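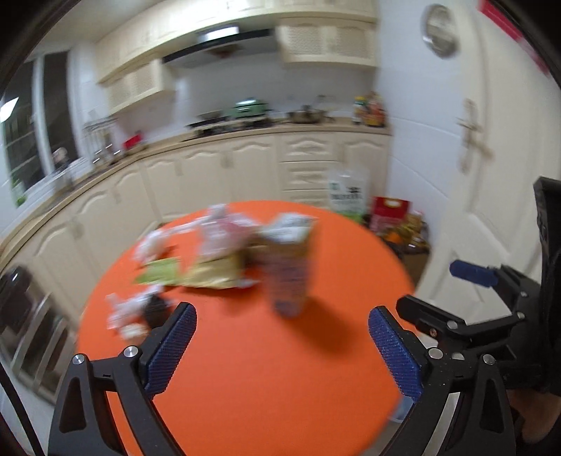

How to Take Stock of Your Pantry Before a Big Grocery Shop

By Jolene Tautahi

A pantry check takes an evening the first time and a few minutes after that. You need a table, a pen, paper, a damp cloth and a roll of masking tape. Do it the day before you shop, while there is still time to change the meal plan.

Step 1. Empty one shelf at a time

Start at the top. Move everything from that shelf to a table and wipe the shelf down. Crumbs and sugar grains collect in the back corners and under the shelf lip, so run the cloth along both. Let the shelf dry before anything goes back on it. If you empty the whole pantry in one go you will run out of table.

Step 2. Check dates and packaging

"Use by" and "best by" are different. Throw out anything past a use-by date. Dry goods past a best-by date are often fine if they look and smell normal. Whole wheat flour, brown rice and nuts go stale sooner than white flour and white rice, and the smell will tell you.

Look at the seams of boxes and the folds of paper bags for small holes, webbing or dust that moves. If you find any, bag the item and take it outside to the trash. Check whatever was sitting next to it.

Throw out cans that bulge, leak or have a deep dent on the seam.

Step 3. Write the list

Use three columns: item, amount left, and date. For opened packages, "half" or "quarter" is close enough. I used to weigh everything. My flour bin came to 1447 grams one October and the number was no use to me at all. "Enough for two loaves" would have been.

Step 4. Group by meal

Put breakfast things together, then baking, then dinner staples, then snacks. Alphabetical order looks nice but you end up with oats beside olives. Mereana Wihongi taught me to keep one small bin for items that need using this week. It sits at eye level and gets emptied first.

Step 5. Label what you decant

If you pour rice or pasta into jars, put a strip of masking tape on the jar with the date from the package. Cut out the cooking directions and tape those on too. Older food goes in front, newer food behind.

Step 6. Plan from the list

Choose four or five dinners that use what you already have, then write down only what is missing. Keep the list on the inside of the pantry door and cross things off as they run out.

Step 7. Repeat

Do a full check every couple of months and a quick look before each weekly shop. My next full one is 8th November, ahead of the holiday baking. If you share a kitchen, show the others where the list is and leave the pen on a string.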